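18/09/2022

So the Hovcombe library is finally getting its evening hours back, and I may have cheered a little too loudly at my kitchen table when the email came through! Starting next month the doors stay open until nine on Tuesdays and Thursdays, for the first time since the roof leak closed the upstairs study room.

The town put up 4,000 dollars for the extra staffing and the Etwood branch is lending us a part-time clerk (thank you, Etwood). A petition helped too. It hung by the checkout desk all through August and picked up 2,437 signatures, mine included.
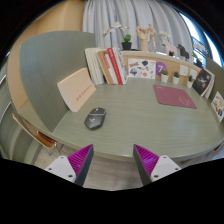
Upstairs reopens the same week, and you can book a desk for two hours at a time, online or at the front counter. If you need to print, bring coins, the card reader is still broken. The Clonda bus runs late enough to get you home, but the one to Ayala doesn't, so plan on a ride.

I asked about Saturdays as well and got a "maybe in spring." I'll keep asking. The new schedule is taped up by the book drop if you want to snap a copy for the fridge.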